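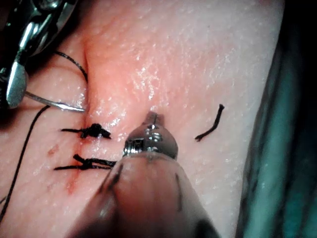
Nahtübungen am Hautpad, Galerie zum Grundkurs im Übungsraum Winaslow

Einzelknopfnähte stehen im Kurs ganz am Anfang, und die meisten Teilnehmer verbringen damit mehr Zeit als mit allem anderen. Genäht wird auf Pads aus Kunsthaut mit einem geraden, vorbereiteten Schnitt. Zwei Nähte sitzen hier schon, dicht übereinander, mit schwarzem Faden geknüpft und kurz abgeschnitten. Die gebogene Nadel ist im Nadelhalter gefasst, die Spitze liegt am linken Wundrand. Weiter oben wölben sich die Ränder noch leicht auf. Auf den Abstand zwischen den Nähten achten wir von Beginn an, auf das Tempo erst später.

Die Texte zu den Bildern stammen von Lieven Bakker, der den Kurs seit Januar betreut. Für jeden Platz liegen Pads, Nadeln und schwarzer Faden bereit. Verbraucht wurden bisher 124 Pads, und 52 davon heben wir auf, damit man die eigenen Nähte später noch einmal ansehen kann.

Zum Knoten: Der Faden wird um das Instrument gewickelt, dann wird das kurze Ende gefasst und durch die Windungen gezogen. Die Windungen sollen nebeneinander liegen und sich nicht kreuzen. Wer zu fest wickelt, bekommt sie schlecht wieder herunter.
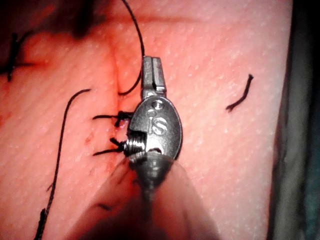
Beim Zuziehen legt man den Knoten neben den Schnitt und nicht direkt darauf. Die Wundränder sollen sich berühren, mehr nicht. Zieht man zu stark, wirft das Pad Falten, und der Stich reißt bei weicherem Material leicht aus. Danach folgt der nächste Wurf in Gegenrichtung – das wird am häufigsten vergessen.

Die Fadenenden bleiben ein paar Millimeter stehen. Zu kurz geschnittene Enden lassen sich beim Fädenziehen kaum greifen, und auch das wird im Kurs geübt. Benutzte Pads bitte mit Namen und Platznummer in die Ablage neben der Tür legen. Der nächste Grundkurs hat 11 Plätze, die Anmeldung läuft über das Kursbüro.

Zuletzt aktualisiert: 2018-11-30

Weitere Galerien
Fortlaufende Naht, zweiter Kurstag
Knotentechnik mit dickem Faden
Übungsraum Meinecke nach dem Umbau
Fäden ziehen am Pad

Diese Website verwendet Cookies. Wenn Sie die Seite weiter nutzen, stimmen Sie der Verwendung zu.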